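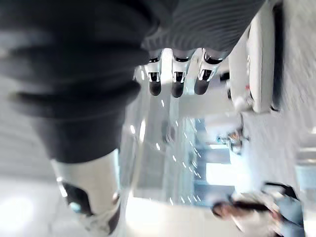 *Dark gray ribbed knit, good and thick*

# Bulton Share Room: your questions, answered

We get a lot of the same questions at the door and by email, so I've gathered them up, along with the answers I usually give (in a slightly shorter form, my family would be glad to hear). If yours isn't on the list, please write to me anyway - I do like getting mail.

### What can I bring?

Warm clothes and sealed food or drink are the two big ones. Sweaters, cardigans, scarves, hats and blankets are wonderful at this time of year. We also take unopened groceries that don't need a fridge. Shoes, toys and small kitchen things have to wait until March, when the back shelves get cleared and we have somewhere to put them.

### Do sweaters have to be washed first?

Yes please! They don't have to be ironed or look new, and a bit of pilling never put anyone off a warm sweater. Just make sure each one is clean and completely dry before it goes in the bag. A thick rib knit can feel dry on the outside and still be damp down in the cuffs and hem, so give it an extra day lying flat if you have the space.

### How should I fold a heavy knit?

Lay it face down, bring the sleeves in across the back, then fold it up from the bottom in big, easy folds. Don't try to squash it flat. Please keep heavy knits off hangers too, as the shoulders stretch into funny little points and they're hard to coax back again. I learned that one with a cardigan I was very fond of.

### My sweater has a hole. Is it still any use to you?

Very possibly! A small hole along a seam is an evening's mending, and we have a basket for exactly that. Pin a scrap of paper next to the hole so we can find it again. If an elbow has gone through altogether, it's kinder to save the yarn for a project of your own.

### Can I put food and clothes in the same bag?

I'd much sooner you didn't. One leaky cap can spoil a whole bag of clean wool, and then everything has to be washed again. Two bags is perfect, one for each, and they can be any old bags you have lying around.

### What about bottles and snacks?

Plastic bottles are fine as long as the seal hasn't been broken. Check that the caps are tight, and if you lay the bottles down, put them side by side with the caps all facing the same way. Soft packages go on top, where they won't get crushed.

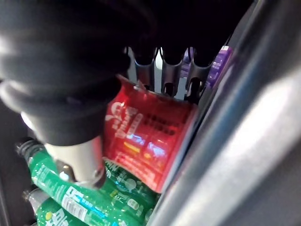
A few creases in a wrapper are nothing to worry about. What we do look for is a split seam or a date that has passed, so have a quick look at the small print before you set out. And please leave the labels on the bottles, even if they're coming loose, as many of our visitors need to read the ingredients.

### Is there a limit on how much I can bring?

Eight bags per household per visit, and do keep each one light enough to lift with one hand. We took in 2,655 items last winter and would dearly love to reach 3,000 this time, but it all has to get through one rather narrow door!

### Do I need to sign up before taking something home?

No, you don't. Come in, have a look around and take what you'll use. There's no form and you won't be asked why.

### Who do I write to?

That would be me, Åsmund Lie. Leave a note in the box by the Benavides entrance and I'll write back, usually within a couple of days and usually at greater length than you were hoping for.

*Page updated 2025-12-20*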